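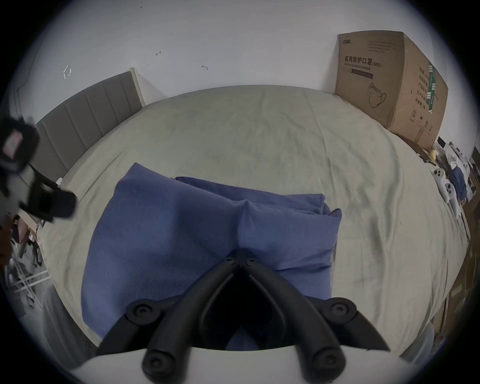

Blue cloth, folded, on the bed.

Print | E-mail

2 Nov 2024 – bench notes, Zedora padlock tracker

Right, back on the shackle sensor today after leaving it alone for far too long. The complaint from the Tirnlow yard was that the lock kept sending "opened" messages while it was shut, always at night, and I'd more or less decided it was the firmware. Now I'm not so sure.

I put the Tirnlow unit in the vice and gave the shackle a proper wiggle with the logger running. There's play in it, more than on the new ones, and if you lift it and twist towards the keyway the reed switch drops out for a moment. Only a moment, but the code believes it straight away and off goes a text. So a truck rumbling past a loose gate might well do it (and they do load up at night there, I'd forgotten that).

What I did, in the order I did it:

Opened and shut the lock 40 times by hand with the old code. 3 false alerts, all of them when I let the shackle drop instead of pushing it home. Sore thumb.

Added a short wait before the switch is believed, then went through the same again. No false ones, but now a real opening takes about 4 seconds to show up on the map page, and that feels slow when you're stood there watching for it. I'd like to trim it. Whoever picks this up next, the value is near the top of the settings file and I've left the old one beside it.

Swapped the magnet for one of the Tirkia ones from the blue drawer. They're stronger and a hair taller, so the cap doesn't quite sit flat and I had to file the inside edge. Not lovely. If we go that way the cap wants redrawing, and the seal will need looking at too – I wouldn't trust my filing in the rain.

Battery: the log says 1,130 messages sent since the unit went out, which is miles more than we planned for and explains why it came back nearly dead. I had been blaming the cell. Sorry, cell.

GPS was fine on the windowsill, hopeless in the back store as usual. It fell back to the mast position and put the lock on the far side of the river. The Châu build does the same, so that's one for the location list and I'm not chasing it today.

Still to do: cold test in the freezer with the new wait time, find the other two keys for the Tirnlow lock (one is on my hook, the rest could be anywhere), order more of the small circlips, and write back to the yard asking if that gate has dropped on its hinges. Don't reflash the unit in the vice please, I want its log as it stands.

Print | E-mail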